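Londora Guest House, Navarrete building
Monthly safety check, ground floor and stairs
Date of check: 27/05/2024
Previous check: April
Next check: after the repair of the back door

How to read this list: OK means no action. ACTION means the point must be repaired or changed before the next check. WATCH means it is acceptable now, but please look at it again.

1. Exits and corridors

1.1 Front door opens fully from inside without key: OK

1.2 Back door opens fully from inside without key: ACTION
Comment: The door opens, but it touches the floor at the end and I must push with the shoulder. An older guest can have difficulty with this. The lower hinge has one screw missing. I wrote the same comment in April, so please give it priority this time.

1.3 Corridor free of luggage, boxes and bicycles: OK
Comment: Two suitcases stood near the office in the morning. They belonged to guests who were leaving, and they were gone before noon.

1.4 Exit signs lit: WATCH
Comment: The sign above the stairs is lit but weaker than the others.

2. Fire equipment

2.1 Extinguishers in their place, with the pin and the seal: OK

2.2 Pressure needle in the green part: OK
Comment: The extinguisher in the breakfast room is in green but close to the border. The service company, Flumance, should look at it on their visit.

2.3 Smoke alarms tested with the button: ACTION
Comment: All of them sounded except the one in the linen room. I changed the battery and it was still silent. The whole alarm must be replaced. Until then the linen room stays without the iron.

2.4 Fire blanket in the kitchen: OK
Comment: It hangs now on the left of the door, where it is easier to reach than behind the fridge. 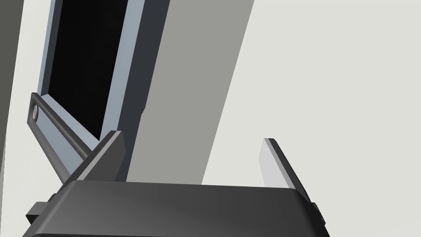 Open gripper with two fingers, computer rendering.

3. Kitchen and breakfast room

3.1 Gas valve closes easily: OK

3.2 Hood filter clean: ACTION
Comment: There is a lot of grease on the side near the wall. The filter was washed in April but it seems that only the front was done. Please take it out completely for washing.

3.3 Fridge temperature written every day: WATCH
Comment: The paper is filled in for all working days, but the Sundays are empty. The person who opens on Sunday should also write it.

3.4 Floor dry, mats flat: OK

3.5 Cables of the toaster and the kettle without damage: OK
Comment: The kettle cable was hanging over the front of the counter. I moved it to the back.

4. Stairs

4.1 Handrail firm along the whole length: OK

4.2 Steps without broken edges: ACTION
Comment: Step 12, counting from the ground floor, has a loose metal strip. I fixed it with tape for today. Tape is not a repair.

4.3 Light on every landing: OK
Comment: The timer switches off too quickly for a person who walks slowly with a bag. I would like to have more time on it, if the electrician can change this.

5. Hot water and bathrooms

5.1 No leak under the sinks: OK
Comment: Room 10 had a small leak in April. Today I put dry paper under the pipe and it remained dry.

5.2 Non-slip mats in the showers: WATCH
Comment: The mats from Tustano become hard after many washes. Two of them do not hold well anymore on the tiles. The price for the new set is 128, and the old ones can be used in the laundry.

6. First aid

6.1 Box complete and not expired: ACTION
Comment: Burn gel is expired. Small bandages are almost finished. Please buy both this week and write the new dates on the lid.

6.2 Emergency numbers visible at the desk: OK

Spending: the limit for small repairs this month is 680. The hinge, the alarm and the step should be paid first. The shower mats can wait for the next order if the money is not enough.

A copy of this list stays in the blue folder at the desk.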